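My Month Without the Same Old Password

I kept one password for eleven years. It was the name of a dog plus the year I graduated, and if a site got fussy I stuck an exclamation mark on the end and felt very clever about it. Then in August I got an email telling me somebody had logged in to my old photo account at four in the morning, and I finally did what my friend Nuria Zabala had been nagging me to do forever. I got a password manager.

I went with one called Vuluveo, mostly because Nuria uses it and I knew I could call her when I got stuck (I called her a lot). The first evening I let it pull in everything my browser had been saving on the quiet. It found 866 logins. I don't know 866 websites! There was a forum for a car I sold ages ago, three different pizza places, and an account at a garden store in a town I've only driven through.

Vuluveo flagged 600 of those as reused, which stung a little. You can't fix that in one sitting, so don't try. Nuria told me to start with email, because whoever gets into your email can reset everything else, then the bank, then anywhere that has your card stored. That got me through the first night with a pot of coffee and only one small meltdown, over a phone company that wouldn't take a password longer than 13 characters. Why would you put a ceiling on it? 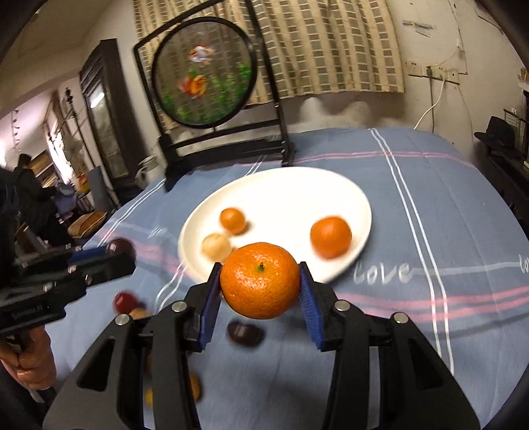 After that I did a handful a day, usually while dinner was in the oven. Some sites make it lovely and simple — you click, the manager offers you a long string of nonsense, you say yes, done. Others hide the password page under four menus and then sign you out of everything, including the page you were on. I deleted plenty of accounts along the way, and I enjoyed that part more than I expected to.

The one thing you do have to memorize is the master password. I tried being fancy with symbols and forgot it by breakfast. Alvar Myklebust, who fixes computers down the street from me, said to string together five unrelated words and type it ten times before bed. It worked, and my fingers know it better than I do now. I also wrote it on paper and put it in the envelope with my passport. Alvar made a face, but if I fall off a ladder somebody has to be able to pay the gas bill.

Do turn on two-step login for the manager itself. I use the app on my phone, and I printed the backup codes too. My brother-in-law Laurier skipped that, dropped his phone in a lake, and spent two weeks emailing the support desk.

I'm 30 days in now and I still have a couple hundred old logins to go, nearly all of them stores. My husband wants in, so we're moving to the family plan next, and he tells me he has "maybe twenty" accounts. I've cleared an evening for it and bought more coffee.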